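The Stidotach Prayer Journal

I made this journal for people who love God and still can't keep up a prayer life past the second week of October. I was one of those people for years! My name is Mateja Vukadinović, and I filled eleven pages of my first notebook before it went in a drawer. Stidotach is what I wish somebody had handed me back then.

You get one spread for each day, with a short Scripture reading on the left and plenty of lined space on the right. There are no boxes to tick and no dates printed anywhere, so if you miss a week (you will, I still do) you just open it up and keep going. I pray better sitting on the floor with my back to a wall and a cup of tea going cold next to me, so I wanted a book that stays open by itself and doesn't need a table.

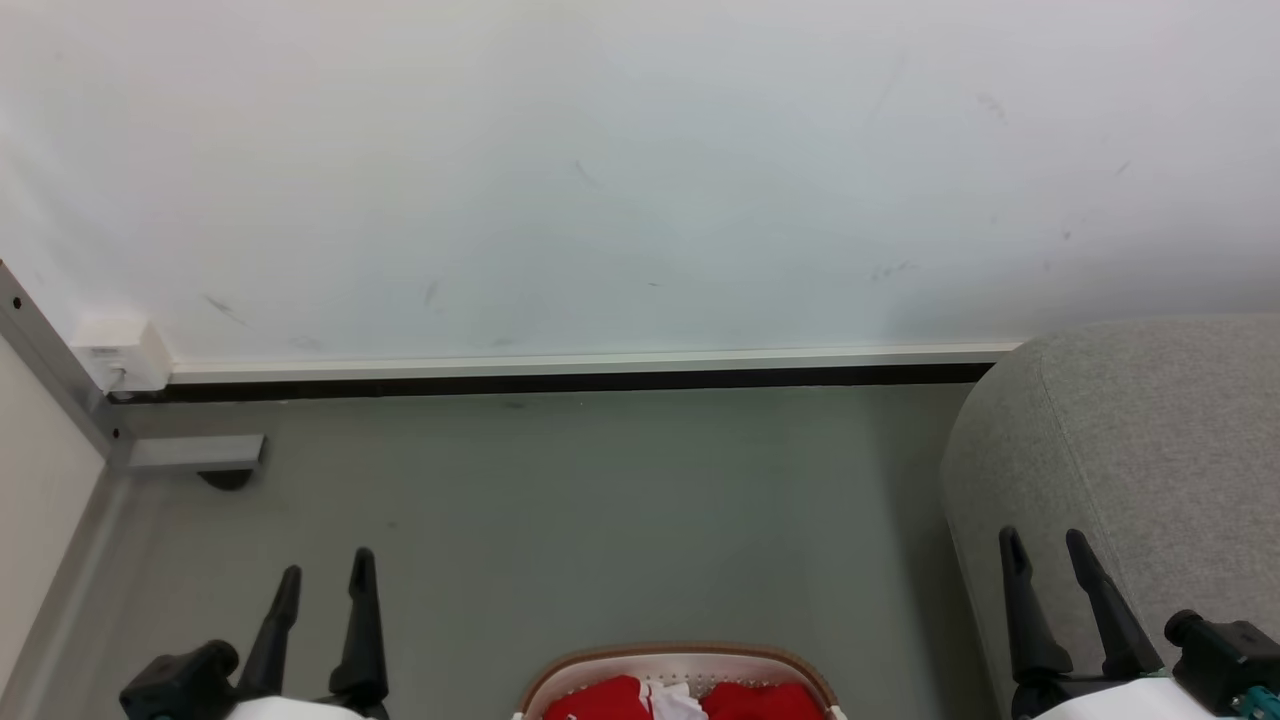
The readings come mostly from the Psalms and the Gospels, and I kept them short on purpose. Vlasta Atanasov went through every one with me over a whole winter of phone calls, and she threw out a good third of my choices. She was right about nearly all of them, though I'm still a little sore about losing Habakkuk.

Toward the back there's a section called Answered, where you write down what you asked for and what came of it. Please don't skip it! I went back through mine last Saturday and found a prayer for my brother that I'd completely forgotten writing. I sat there and cried, and then I called him. 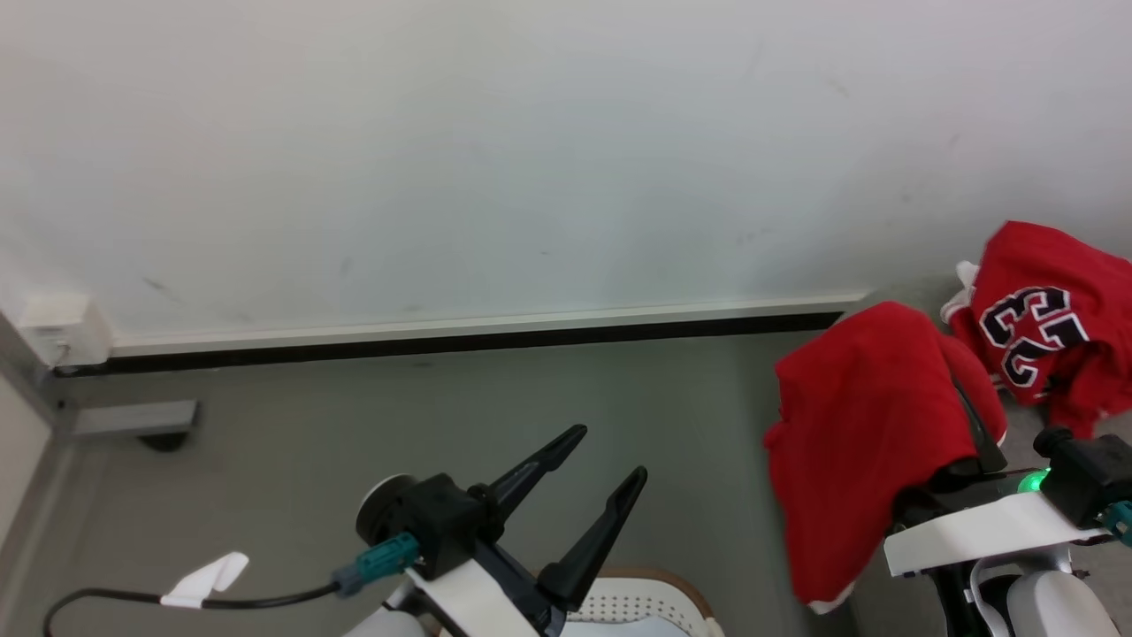 What you get

Hardcover journal, 258 pages, sewn binding
2 ribbon markers, one for the daily pages and one for Answered
Cream paper that takes a gel pen just fine (fountain pens can show through a bit, sorry)
A pocket inside the back cover for church bulletins and little notes

Group orders

Small groups and Bible studies get a lower price per copy, and I'm happy to split a box between two churches. Write to me with the number you need and where it's going. Rok Dimitrov packs the orders and he's quick, but give us a little extra time before Advent.

Is there a leader's guide?

Not yet. Slavica Radulović is working on one with her women's group, and I'll post it on this page when it's ready.

Can I give it to someone who isn't a believer?

Sure, I've done it myself. The readings don't assume you know your way around a Bible, and each one has the book and chapter written out in full.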